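This repository holds the data card and the evaluation scripts for Clitex, a small set of two-arm manipulation episodes with a toy kitchen. We use it to study one question: does a policy learn better when the language instruction is given again at each sub-task, or when it is given only at the start?

Last edit: 2025-06-15

## Setup

The table is white and has a gray curtain behind it. Two arms share the table. The objects are toy kitchen items and play food, and their positions are changed between episodes. We do not fix the objects to the table, so small shifts during an episode are normal and stay in the data.

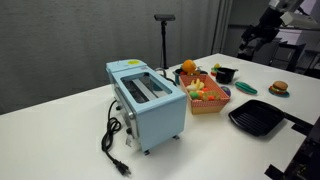

*Table with the toaster oven, the polka-dot food tray and the ridged grill pan.*

The toaster oven is the hardest object in the set. Its shape is simple, but the racks are seen through a clear window and the depth values there are often wrong. We tried to fill the holes with the Kahraman filter (see `tools/depth_fill.py`). It helps on the window and makes thin handles worse, so it is off by default.

## Tasks

Every episode belongs to one of two families:

- `move`: take one food item and put it in or on a named container
- `pass`: one arm takes the item, the other arm places it

Instructions are written in plain English, for example "put the cucumber on the grill pan". The same item may have more than one name. The purple round toy is called "eggplant" in one part of the labels and "plum" in another. We kept both on purpose, and the file `synonyms.json` lists the pairs.

## Method

We compare two conditions. In `once`, the policy receives the full instruction at step zero. In `repeat`, a segmenter named Sirkik cuts the episode into sub-tasks and gives a short instruction for each. Network, optimizer and training steps are the same in both conditions. Each condition was trained with 2 seeds, and this is a small number. Please read the results with care.
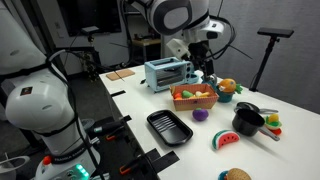

*Gripper near the toy orange, with the food basket in front of the toaster oven.*

## Results so far

For `move`, we do not see a clear difference between the conditions. For `pass`, `repeat` is better with both seeds. Most failures in `once` happen at the handover: the second arm starts too early, or it waits at its start pose until the time limit.

When Sirkik cuts in the wrong place, `repeat` fails in a way that is difficult to recover from. This is most common when the target stands close to other food.

## Known problems

- Cable motion is visible in many episodes and can confuse the segmenter.
- The object list was extended in November. Older episodes do not contain the new items.
- Success labels were given by hand from video. Cases of partial success are marked `unclear` and are left out of the scores.
- The loader for the Cundwood format does not read the second arm yet.

## Use

Run `python eval.py --family pass --condition repeat`. The output is one CSV line per episode. If you find a wrong label, please open an issue and give the episode name and the time in seconds.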